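TEXT 2073 Timber and Steel Detailing
Week 9 notes: Slender members and buckling

Reading: Ljungberg, chapter 2, to the end of the section on end conditions. The worked problems by Rustad are on the course page and use the same symbols.

A short column fails when the stress in it reaches the yield stress of the material. A slender column bows sideways at a much lower load. The Euler load is

P = π²EI / (KL)²

where E is the elastic modulus, I the second moment of area about the weaker axis, L the unsupported length and K the effective length factor. Yield strength does not appear. Changing to a higher grade of steel with the same E leaves the Euler load where it was.

Theoretical values of K: both ends pinned, 1.0; both ends fixed, 0.5; one fixed and one free, 2.0. Site connections are never perfectly fixed, and design values are set higher for the fixed cases.

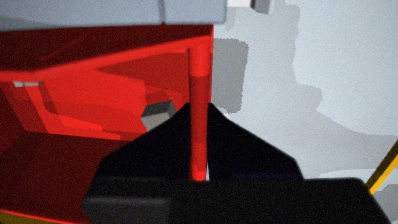

Figure 2. Vertical bar in an open-sided structure (rendered model).

Bracing at mid-height halves L for a pinned column and raises the Euler load by a factor of four, provided the brace acts in the plane of buckling. Check both axes. A brace in one plane does nothing for the other.

For the Flasitwood shed problem, take the posts as pinned top and bottom. Do not use the tabulated K for fixed bases, even though the drawing shows a base plate with two bolts. Show units at every line. Answers in newtons or kilonewtons are both accepted.

Tutorial sheet 9 is due at 5 pm, in the box outside the Caldeira drawing office.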